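Ticket 437 – Karkell wireless charging pad, slow charge and drop-outs
Opened: April 23, 2024
Product: Karkell 15 W pad, firmware 21
Phone: Kesico, stock software, TPU case
Site: Bloxham office
Status: Closed, workaround applied

Reported problem
Phone starts charging on the pad, then stops after a few minutes. LED goes from solid green to slow blinking amber. Phone shows "Charging slowly" before the drop. Same cable and wall adapter charge the phone normally when plugged in directly.

Step 1. Checked adapter. User had a 5 W block from an older phone. Swapped for the 20 W block supplied with the pad. "Charging slowly" message gone. Drop-out still present.

Step 2. Removed case. Drop-out still present, but later than before. Case has a metal ring for a car mount – ring removed and case refitted. No change from the bare phone result.

Step 3. Logged input current at the pad with a USB meter. Current holds steady, then falls to 300 mA and stays there until the phone is lifted and put back.

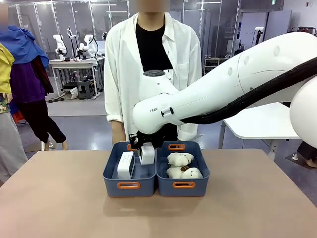
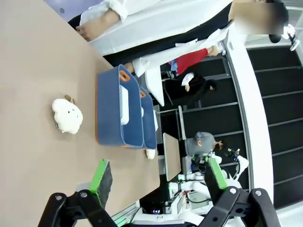

Navy-blue bins on the tabletop, both views.

Step 4. Moved phone 1 cm toward the top edge of the pad. Current held for a full charge. Repeated with the phone centered on the printed logo and the drop-out came back. Coil on this pad sits higher than the logo suggests. Same finding in ticket 548 (Lorstead office, same pad, different phone).

Step 5. Updated pad firmware from 21 using the desktop tool. First attempt failed at the verify stage. Second attempt, using a rear USB port on the PC, completed. LED now blinks amber sooner when the phone is off center, so the user can correct it. Charging behavior otherwise unchanged.

Resolution
User to keep the 20 W adapter, leave the metal ring off the case and place the phone above the logo. Pad not replaced.

Open item
Alignment mark on the pad reported to Karkell. Revised top cover expected in June – link this ticket to 548 when it ships.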